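3. Course Setting and Task

3.1 The course

The work reported in this paper was carried out in a project course for third-year engineering students. The course runs for one semester and asks each team to take a two-armed mobile robot from basic motion to a complete household task. Students have one course in programming and one in mechanics behind them when they start, and most have not worked with a full-size robot before. Teams share the robot, so each one books time on it and prepares as much as possible on a laptop beforehand.

The two teams whose work is described here took the names Trerkis and Rusora. Both chose the same task, floor tidying, in which the robot finds small objects on the floor of a furnished room, picks them up, and puts them away. They wrote their control programs separately and used the same recording tool, Nikzad, which a previous class had built and left in good order.

3.2 Room and objects

All runs took place in one room with a wood-look floor and a large landscape mural on the back wall. The furniture stayed in the room during the runs. We wanted students to deal with the things that make an ordinary room hard for a robot, such as thin cables, blinds or curtains that reach close to the floor, and a display on a wheeled stand. Objects were small enough to fit in one gripper and were placed by a student from the other team. 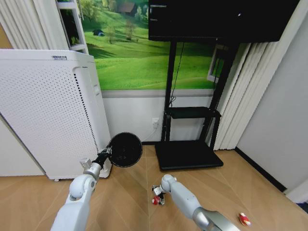
Figure 1. Two-arm run, seen from the head camera. The left gripper holds a round black object with a short handle while the right gripper is above and beside a small toy on the floor.

A run began when the operator pressed the start key and ended when the operator stopped it or the time limit of 10 minutes was reached. Teams could use one arm or both. Trerkis started with one arm and added the second in the last month of the course. Rusora planned for both arms from the start, which cost them time early on but meant fewer changes to their code later.

3.3 Cameras and recording

Each run was recorded from the head camera and from the wrist cameras. The head view was used to choose the next object and to decide which arm should reach for it. The wrist views were used for the last part of the approach, when the arm itself often blocks the head camera's view of the target. 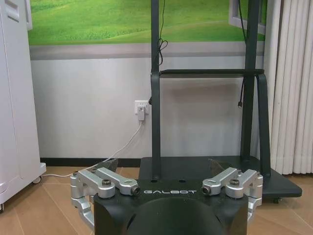

Students were told to save every run, including the ones they stopped early. Over the semester the two teams saved 354 runs. We removed those with a missing camera stream or a damaged log file, and 300 runs remained for the analysis in Section 4. Labels were added by the students with a short form in Nikzad, which asks for the object, the arm used, the outcome, and the reason for stopping if the run was stopped. Every run was labeled by 2 students, one from each team. Where the labels did not match, the pair watched the recording together and agreed on one.

Both teams found that the wrist views took more work than they had planned for. The fingers take up part of every image, and a program that looks for dark shapes will pick them out as objects. Trerkis handled this with a fixed mask drawn by hand. Rusora used the joint readings to work out where the fingers should be and ignored that area.
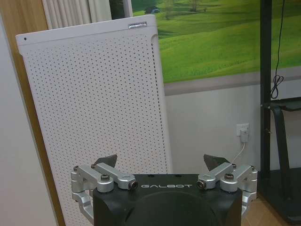 The fixed mask was easier to explain and to test, but it had to be redrawn when the finger opening changed. The second method needed a careful calibration at the start of each session. Rusora wrote a checklist for it, and Trerkis borrowed the checklist for their own camera checks.

3.4 Assessment

Teams were graded on a written report, a demonstration, and the state of their code at the end of the course. The number of objects picked up in the demonstration did not count toward the grade. We made this choice after an earlier offering of the course, in which a team called Jutia spent its last weeks tuning for a single object layout and had little to report about anything else. In the present offering the layout for the demonstration was set that same morning, and neither team had seen it before.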